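Mooncake eve in Vasville
26 September 2023 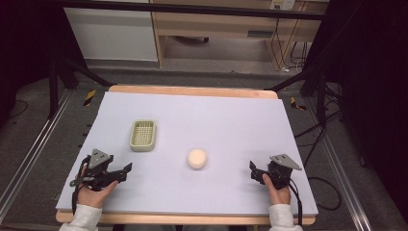

Three more sleeps until Mid-Autumn Festival and my whole apartment smells like lotus paste! Yen-ting Lam put me on mooncakes this year, which is either a great honor or a terrible mistake, because the only ones I ever made before came out of the oven looking like hockey pucks. The picnic is down by the water at Udell Park again, same spot as last time, and she says to plan on 96 cakes. Ninety-six! The balls of dough are supposed to be smooth and round before they go in the mold, as round as that cream-colored ball in the photo, and mine keep cracking down one side. Yen-ting says I'm using too much flour on my hands. She's probably right. I am scared of sticky dough and I always have been.

So tonight was test batch number two. I got the golden syrup right this time (the first jar went so dark it tasted like burnt toast) and let the dough rest for a full hour while I called my aunt. She wanted to know if I was putting a salted egg yolk in every one. I said half and half, since there will be kids, and there was a long silence on the phone. Then she told me about the year my grandfather ate five in one sitting and had to lie down behind the couch while everybody else went out to look at the moon. I've heard that story every September of my life and I still laughed.

Hashini Barua came by after work with the lanterns. She found the old paper kind that fold flat, with the little wire handle – rabbits, goldfish and one that might be a carp or might be a dragon. Hashini grew up with Vesak lanterns and has very strong feelings about paper, so she sat on my kitchen floor and fixed the torn ones with rice glue and the tissue from a shoe box. The rabbit has one pink ear now. I like him better.

We still don't have a plan for the riddles. Herman Chong did them for years, pinned them to the lanterns and everything, and if you guessed one you got a pomelo. He's moved to Nadar, but he mailed me his notebook, and it has 143 riddles in it, most of them in handwriting I can't read. The ones I can read are pretty hard! "I have a mouth but never eat, a bed but never sleep." (River. I had to turn the page over.)

Things I still need: more lotus paste, wax paper, tea lights, somebody with a car big enough for the folding tables. Hanne Ragnarsson might lend us hers if her son's game gets moved. Also osmanthus for the tea, if the little store on the corner has it back.

The second batch is on the counter cooling. You can't eat them yet, they have to sit for two days so the oil comes back to the skin and they go soft and shiny. I ate one anyway. Bit dry, good filling. Batch three tomorrow, less flour.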